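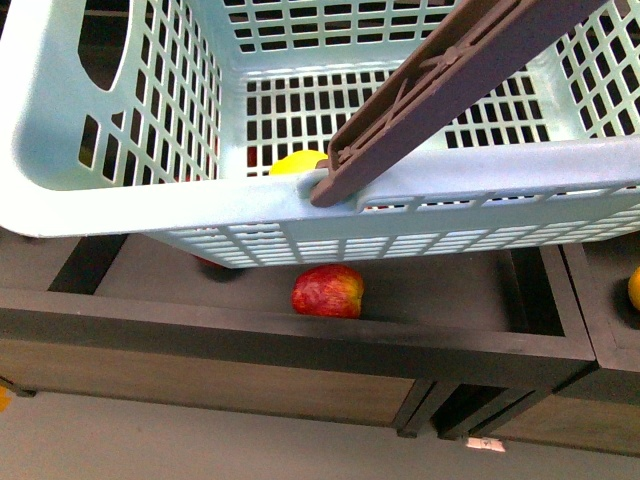 *Figure 1. The tip of the arm hooked over the rim of the basket, with an apple in the display bin underneath.*

## Setting up and looking after the fruit cell

Nkechi Igwe and Sevim Bayram, Murkley lab, spring term

### What we took on

We inherited the fruit cell from last year's group, and we were thrilled to get it. The task is simple to say: the arm takes hold of a basket by its rim, brings it over a display bin and tips it until the fruit goes in. The arm itself is an Odell, the controller is a Bepari, and last year's group left a folder of notes called "Cetgate" that we ended up reading so often we can quote parts of it.

Our part of the project was the machine side. The other team does the vision and the planning. We had to get the cell into a state where somebody could switch it on in the morning and trust it, and then keep it that way until the end of term.

### State of the cell at the start

It was running, sort of. The home position was off by enough that you could see it with your own eyes, two cable ties had snapped near the wrist, and the bins had been pushed back by hand so many times that their saved positions in the program no longer meant much. The basket was the best part! It's a plain plastic laundry basket with slots all over, so you can see a lot of the fruit through the walls, and that helped us more than any sensor did in the first two weeks.

### Homing and the rim height

We started with homing because everything else hangs on it. The procedure in the Cetgate notes has you jog each joint to its mark and save. We did that, ran the grip routine, and the tip came down short of the rim. Did it again, same thing. It took Sevim most of an afternoon to find the cause: the base bolts had loosened and the whole arm was leaning forward very slightly. We tightened them in a cross pattern, homed again, and the tip landed where it should. (We cheered. The people next door came to check on us.)

After that we measured the rim height properly. With the basket on its stand the top of the rim is 661 mm from the floor, and that number is now in the config file with a comment next to it. Before, it was typed straight into three different scripts, with three different values.

### Where the bins go

The bins are dark wood, they stand on short legs, and they sit right next to each other, so if one gets bumped the other goes with it. We wanted to screw them down but we aren't allowed to drill the floor. What we do now:

1. Push both bins against the stop block on the left.
2. Check that the front faces line up with a straightedge.
3. Jog the arm to the "bin check" pose and slide the gauge under the tip. The gap should be 40 mm.
4. If the gap is wrong, fix the bin, never the pose.

Step 4 is in there thanks to us. In our second week we "fixed" the pose four times in a row and ended up with a program that only worked for a bin that had been standing crooked.

### The tip

The tip is a small rounded tab that goes over the rim and presses on the plastic. It's the part that touches everything, so it's the part we look at most. A dirty tip slides along the rim when the basket tilts, and then the fruit leaves the basket at a different spot than planned. We wipe it before the first run and again at lunch. Nkechi also runs a fingernail around the edge to feel for burrs, and we found one that way, which we took off with fine sandpaper.

The recesses along the link collect dust like crazy. A soft paintbrush gets into the pockets better than compressed air, which mostly moved the dust onto us.

### Tilt speed

This was the most fun part. Tip too fast and the apples bounce, tip too slow and the lemons stay in the corner until the very end and then all go at once. We tried a bunch of speed profiles and settled on a slow start, a short hold near the middle of the tilt, and a slightly faster finish. The hold gives the fruit time to roll up to the front wall of the basket.

We logged every cycle after the base bolts were fixed, 1040 in total. The longest stretch without anyone touching the cell was 392 cycles, and it ended with a tripped breaker down the hall, so we're counting that as a win for the arm.

### Things that still bug us

- The number two joint gets noisy late in the day. We greased it per the manual and it got better, then it came back.
- Fruit that misses the bin ends up on the floor, and somebody has to walk around and collect it. A low fence would do it. We have a drawing but no fence.
- The spare tip doesn't fit as well as the original. The hole is a hair too tight, and we'd want to ream it before anyone depends on it.

### For the next group

The daily checklist is taped inside the controller door and there's a copy in the Cetgate folder. Please check the base bolts once a week with the torque wrench from the red drawer, and write the date on the sheet. The config file is under version control now, so commit your changes, even the tiny ones.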